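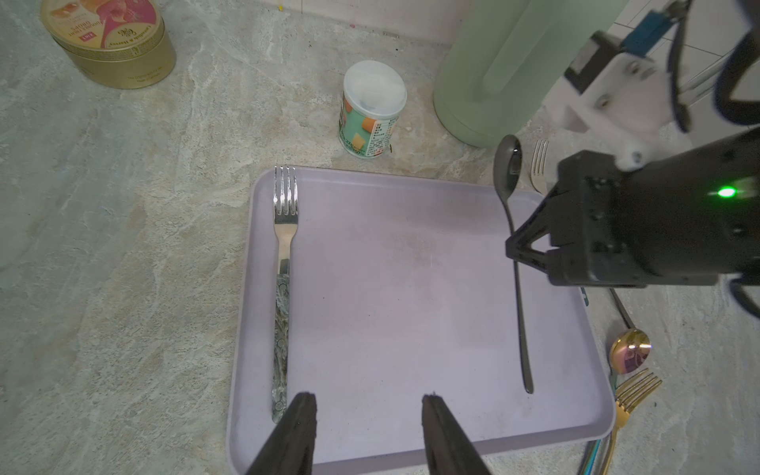
Two arms, cutlery and the tray, wrist view.

Which fingertips for thin cutlery? Stock ones keep losing spoons

Posted by Zerrin Baysal
July 18, 2026 – Grippers and end effectors

Sorting forks and spoons onto a plastic tray with a two-arm setup. Same two-finger gripper on both sides, wrist cam on each. Forks with the fat riveted handles are fine. Thin shiny spoon handles are not. Fingers close, the handle rolls, spoon swings round and I have to put it back and start over.

Last week I logged 20 tries on spoons with the stock fingers and lost 12. Forks in the same session, lost 2. Tried dropping the close speed, helped a bit. Tried more force, made it worse, it squirts out sideways.

I'm looking at the Carkum soft pads or the Polat grooved tips. Can't buy both right now. Also my tips are getting chewed up from touching the counter so whatever I get has to survive that. Anyone run either one on flatware?

Iida Laitinen

Had both on the bench at Dristbridge. Short version, grooved for spoons, pads for everything else.

The Polat groove runs along the finger so a thin handle drops in and stops rolling. You do have to be lined up with it though. If the handle sits at an angle across the fingers you get two edges touching it and its worse than flat. So rotate the wrist to match the handle before you go down. I take the angle from the wrist cam, from the neck of the spoon to the end of the handle, not from the bowl. Bowls are basically mirrors and my detector went nuts on them.

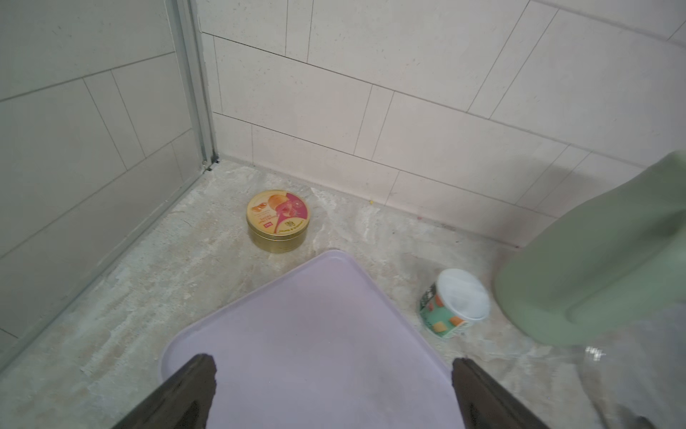

Do the grooved tips fit without a new mounting plate?
They use the same two screws as the stock fingers on my gripper, but check your hole spacing against the drawing first.

Carkum pads grip nicely for almost a month and then they go slick. Dish soap and a rag brings them back. On a counter they pick up every crumb.

Wear – both will chip or tear if you keep poking the surface. Stop the descent 2 mm higher than you think you need. Spoon handles usually sit up off the counter a little anyway, depends on the spoon.

Szymon Malinowski

just wrap electrical tape round them. works for me, never bought anything

Perihan Kurtuluş

Tape's ok for an afternoon, then the glue creeps and you're peeling it off the fork.

I'd look at how the pieces are laid out before spending money. When handles cross each other the gripper takes the top one and drags the one under it, and that gets logged as a bad grip when really it's a bad pick order. Mine was doing this constantly.

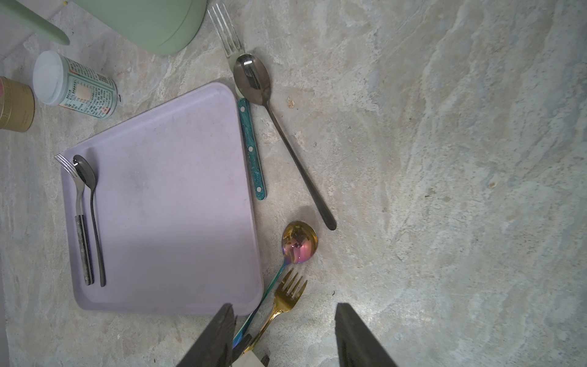

So I made it go for the top piece first, every time, and only then plan the next one. Drops went down with the stock fingers still on. Took an evening to write. Prarimico's controller has a pick order setting somewhere but I couldnt get it to do what I wanted, wrote my own.

If you still lose spoons after that get the grooved ones, agree with Iida there.

What I'd run, in this order:

1. One spoon alone on the bare counter, wrist turned to match the handle. 5 tries, stock fingers, slow close.

2. Same spoon, same spot, but creep in and pause with the fingers open either side of the handle. Save a wrist cam still at the pause, check the handle is centered. If it's nearer one finger, that finger hits first and pushes it.

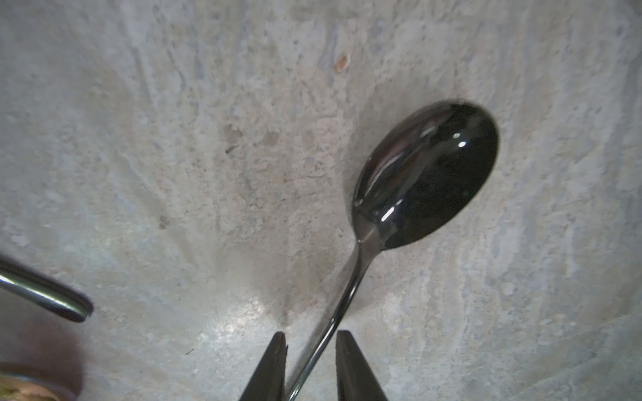

3. Two pieces crossed, top one first. If this fails and step 1 didn't, it's your planner.

4. Swap the tips and repeat all of it. Don't change the speed at the same time or you won't know what fixed it.

Zerrin Baysal

Thanks all. Did the first two with the stock tips, it was closing off center, left finger hitting early. Camera offset is off I think, from when I remounted the bracket. Redoing calibration then ordering the Polat ones, shop says August. Will post numbers when they get here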